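Manalastas Teaching Cell: Pre-Session Inspection Checklist
Form 353, completed March 6, 2024
Completed by: Santosh Kaushik

Section A. Operator station
A1. Emergency stop tested at the desk and at the cell gate. PASS
A2. Remote control handset charged to 100 percent before sign-on. PASS
A3. Operator has a clear view of the arm from the seated position. PASS
Comment: Second monitor to be raised before the next session.

Section B. Hand guiding
B1. Arm holds position when the enable switch is released. PASS
B2. Speed limit in teaching mode set to 500 mm per second or lower. PASS
B3. No loose sleeves, lanyards or jewelry. PASS
B4. Joint covers secure. PASS WITH COMMENT
Comment: Cover on joint two is secure but one screw has been replaced with a longer type. Lomex to supply the correct part.

Section C. Workpiece and wrist view
C1. Workpiece clamped and unable to shift under light hand pressure. PASS
C2. Recess and slot visible from the wrist at close approach. PASS
C3. Surface marks noted before the first demonstration. NOTED
Comment: Faint thin line on the white plastic below the channel, and a small dark speck in the shaded area to the left. Focus is slightly soft at this distance.

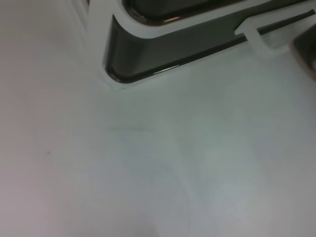

Jakico asks that the first eight demonstrations be done at half speed, and that any run in which the operator lets go of the handset be discarded and repeated.

Section D. Release
D1. Cell released for remote teaching. YES
D2. Cell released for hand guiding. YES, subject to B4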